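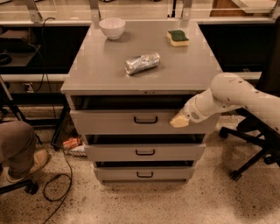

The arm working on the top drawer, with a bowl, a sponge and a crushed can up on the cabinet.

Can it do the dishes yet?

2023-11-05

My sister asked me this at dinner last week, the way she asks it every time I start in on robots, and as usual I gave her an answer so long that the potatoes went cold. So I'm going to try to write it down properly (with no promises about length, you all know me by now) and next time I can just send her the link and eat.

The short answer is no. The longer answer is that it depends a great deal on what you think "the dishes" is, and I've been thinking about that ever since I started paying attention to how I move around my own kitchen, which I recommend to everybody as a slightly embarrassing hobby.

Take drawers. I have a set of drawers from Skallarberg next to the stove, the kind that comes flat with a bag of screws, and I put it together myself, so you can imagine how square it is. The second drawer down sticks. To close it I give it a push with my hip, a little to the left and a little upward, while I'm carrying something in both hands and usually talking. I never decided to do it that way. At some point the drawer taught me, and now my hip knows. If you asked me to write the instructions out, I would get as far as "push" and then have to go stand in front of it and watch myself.

That's why I have such a soft spot for the picture at the top. You've got the arm with its fingertip against the front of that drawer, over to the right of the handle, and there are two more drawers open underneath waiting their turn. I could look at that for a long time. Everyone I've shown it to says some version of "so it's shutting a drawer, big deal," and I want to grab them by the sleeves! Think about everything that goes into it. It has to find the front of the drawer. It has to go at it hard enough to move it and gently enough that the whole cabinet doesn't scoot across the floor or the bowl on top go walking toward the edge. Push well off to one side of a cheap drawer and it will go in crooked and jam, as anyone who has lived with a teenager's dresser can tell you. And then it has to know when to stop, which for you and me is a sound and a small bump in the wrist that we don't even notice.

And the things on top are the ones I would have picked myself if somebody had asked me what makes housework hard. A bowl is the nice one. A bowl is round, it's stiff, it's the same from every side, and it will be the same shape tomorrow. A sponge squashes. You can grab a sponge badly and get away with it, so in some ways it's the friendliest thing in the house, but then you have to use it, and you have to keep the green side down for the pan and the yellow side down for the good glasses, and wring it, and that's a whole other business. And the crushed can is my favorite. No two crushed cans have ever been alike. You can't teach a machine the shape of one and then expect to meet that shape again. It's shiny, too, and shiny things are hard on cameras, and it'll skate away from you if you come down on it wrong.

Then there's the matter of what each one is for. The bowl gets washed or put away. The can goes out with the recycling. The sponge stays by the sink, or it goes in the trash if it smells, and somebody has to make that call. I make it by sniffing. My husband makes it by waiting for me to sniff.

I came at all this sideways, I should say for anyone new here. I spent seven years at Grurkska, which was a metal shop out past the feed store in Whitcombe, making brackets and housings and a lot of little hinged covers for electrical boxes. I was on the floor for most of that and in the office at the end, after my back had its say. We got our first robot while I was still on the floor, a big orange thing inside a fence, and its whole life was to take a blank off a stack, put it in the press, take it out again and put it on another stack. It was wonderful at it. On a good shift it did 720 of them, and I never saw it put one in backward, which is more than I can say for myself on a Monday.

But if the stack was shoved over by the width of your thumb, it would close its gripper on nothing, carry the nothing over to the press with great dignity and set it down. We'd all stand there and watch. So what we did, and I think people who haven't worked around these machines don't realize how much of this goes on, was build a little world for it. We welded up a tray so the blanks couldn't slide. We painted lines on the floor. We had a rule about who could lean a broom where. By the end of that first April I think we'd put as much work into keeping things the same as we used to put into feeding the press.

And the sweeping up was still us. So was untangling the strapping, and picking the one bent piece out of the bin, and wiping down the table, and emptying the can of somebody's old coffee and cigarette butts that showed up every single morning. All the odd jobs, the in-between jobs. When people ask me whether robots have taken over the shop floor I tell them that the press is taken care of and the broom is wide open.

A house is nearly all in-between jobs, when you think about it. Nobody is going to paint lines on my kitchen floor. (My mother would have, given the chance.) The one robot I own is a Puvlow, one of those round vacuums, and I love it very much and I'm not going to hear a word against it. But I've noticed that before I run it, I pick up the socks, lift the chairs onto the table, tuck in the phone cords and shut the bathroom door so it doesn't eat the fringe on the mat. I've built it a little tray, same as at the shop. It cleaned 536 square feet on Saturday, and it sent me a message to tell me so, and I was proud of both of us.

So when I look at an arm working on an ordinary set of drawers, with a chair pulled up beside it and cords trailing on the floor and someone's foot in a nice suede shoe off to the side, that's the part that gets me going. There's no fence. There are chairs to bump into and cables to catch on. It looks like any room where people are in the middle of something, and that's just the sort of place where our orange friend would've been hopeless.

I do want to be careful, though, as I've been fooled before. One picture of a push is one push. I can't tell you whether the drawer went all the way in, or how many tries it took, or what the arm would do if I swapped in my own crooked Skallarberg with the sticky second drawer. The question I always want to ask when I see anything like this is how it goes on a bad day. I want to see it with a dish towel hanging out of the drawer. I want to see it when the sponge has been left hanging half off the edge, right where the elbow swings. I'd like to see somebody's toddler open the drawer again the second it's shut, and I'd like to see what the arm thinks of that.

And I want to know how slow it is, and then I want to tell you that I don't care as much about slow as I used to. I used to laugh at slow. Then my mother-in-law had her hip done and was stuck in the recliner, and the distance between her and a spoon she'd dropped was as good as a mile. She'd have been glad of something that took five whole minutes to pick it up, so long as it got there and didn't need her to phone one of us. A machine that could close the drawers she bumps her shins on and carry a bowl to the sink at the pace of a garden snail would've been worth more to her than anything in that house except the television.

Which brings me back around to my sister's question, and the potatoes. Can it do the dishes? I think it can do a good many of the little pieces that dishes are made of. It can push on a drawer. I've watched videos of arms picking up a cup and setting it in a rack, and of one wiping a counter in very earnest circles. What I haven't seen is one walk into my kitchen after Sunday supper, with the roasting pan soaking and the gravy boat balanced on the cutting board and a fork somewhere in the bottom of the gray water, and work out what to do first. I'm not sure I always manage it myself. Some nights I look at it all and turn off the light and go to bed, and that's a skill too, I suppose!

If I had to bet, and my sister does like to make me bet, I'd say the shop broom goes before the kitchen sponge. A shop has somebody paid to keep the aisles clear, and it'll put up with a big ugly machine. A kitchen has to be lived in. But I've been wrong about the order of things before. I was sure the first thing we'd get would be one that folds fitted sheets, on the grounds that no human being has ever learned how.

Anyway, the comments are open, and I'd love to know which chore you'd hand over first and which you'd want to keep. I'd keep the ironing. I do it in front of old movies with a cup of tea, and I'd be sorry to lose the excuse. The second drawer down, though, they can have that one as soon as they like.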